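Notes on Refinishing a Floor in an Older House

The house at Grerkavley has five rooms with original board floors, and over the past two years I have refinished three of them. Several readers have written to request an account of the work, including costs. The following notes concern the third and smallest room, which measures 131 square feet and was completed in September.

The floor had been covered for many years by carpet, and beneath the carpet by a layer of felt. When both were removed, the boards were found to be sound but badly stained near the window. There was also a line of staple holes along every wall. I pulled the staples by hand with a pair of end nippers. The task occupied two evenings and should not be hurried, as a single staple left in place will tear a sanding belt.

Before any machine is brought into the room, the color of the finished floor should be settled. My own practice is to test on boards inside a closet, where a mistake will not be seen. 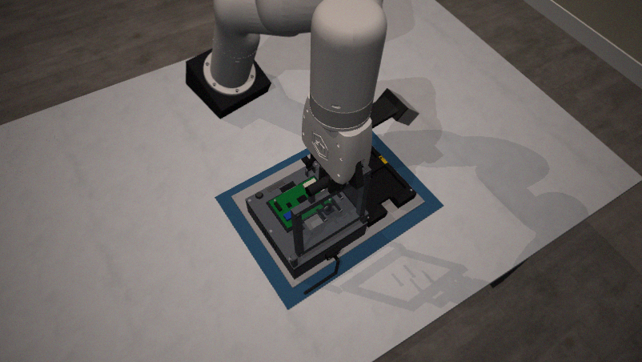

Selecting a color requires more patience than the sanding itself. A floor takes up more of one's view than any wall does, and it will be lived with for longer than most paint. I had first intended a honey tone to match the hallway. The room, however, faces north, and the samples looked orange by midday. I therefore turned to gray-brown, of the sort seen in the planks here, where the light gray baseboard keeps the floor well apart from the olive-brown wall. My own walls are a paler green, but the principle was the same, and I painted the baseboard one shade lighter than I had planned.

The finish chosen was a hardwax oil sold under the name Halonen. It was purchased from a supplier in Coltholm, who kindly allowed me to return one unopened tin. The oil is applied in two thin coats with a short-pile roller, and the surplus is wiped away with a cotton cloth. Cloths used for this purpose must be laid flat outdoors or soaked in water before disposal, in keeping with the instructions on the tin, as they can heat up and catch fire.

Sanding was carried out in three passes, beginning with a coarse grit and ending with a fine one. I would ask readers to vacuum between passes and to include the window sills. In the first room I neglected the sills, and dust settled in the wet oil overnight. It is still there.
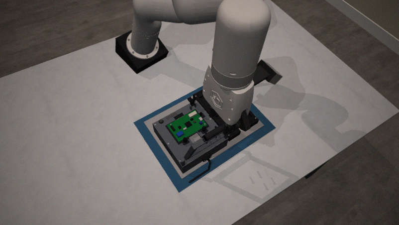
The edges were done separately with a small rotary sander, and the corners with a hand scraper. Mr. Norbert Vlček, who refinished his own floors at Pruvetley, advised me to sharpen the scraper after each corner. I sharpened it after every second corner and regretted the economy.

As to costs, I had set aside $2,000 for the room. The original quotation from a contractor was higher than this and did not include the removal of the carpet. By renting the machines and doing the work myself, I brought the total to $1,000, of which $90 went to sanding belts and discs. The remainder covered rental, oil, rollers, a respirator and two replacement boards. No allowance has been made for my own time.

The replacement boards deserve a short remark. They were salvaged from the back of the pantry, and their width matched exactly. Their age did not show until the oil went on, at which point they became slightly redder than their neighbors. The difference has softened with daylight. I have placed a bookcase over one of them.

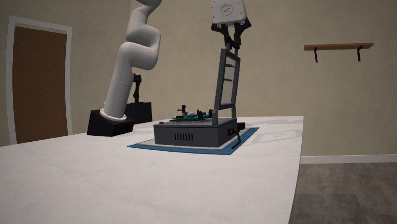 Dark gray enclosure with ventilation slots, on a plate over a blue mat.

Furniture was returned to the room in stages. Felt pads were fixed to the feet of the desk and both chairs, and I have since replaced those on the chairs once. Pads collect grit, and a gritty pad will scratch a floor as readily as no pad at all. Rugs were left rolled in the hallway until the finish had fully cured.

Ms. Jarmila Šindelář wrote to ask about the draft between the boards, which is a common complaint in houses of this age. I filled the widest gaps with thin slivers of matching wood, glued on one side only so that the boards may move with the seasons. The narrow gaps were left open. The room is somewhat cooler than it was under carpet, and I consider this acceptable.

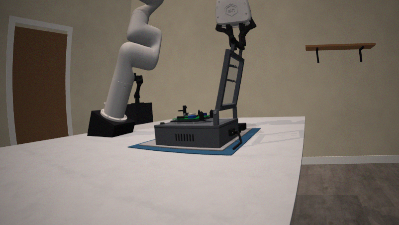 How should an oiled floor be cleaned from week to week?

Sweep or vacuum it with a soft brush head, then wipe it with a well-wrung mop and a small amount of soap made for oiled wood. Standing water should be dried at once. I do mine on Sunday, before the rest of the house is awake.

The fourth room is the dining room, which has a darker floor and a good deal of old varnish. Work on it will begin when the machines are next available for rental, and I shall report the grit sequence and the cost of belts in the same manner.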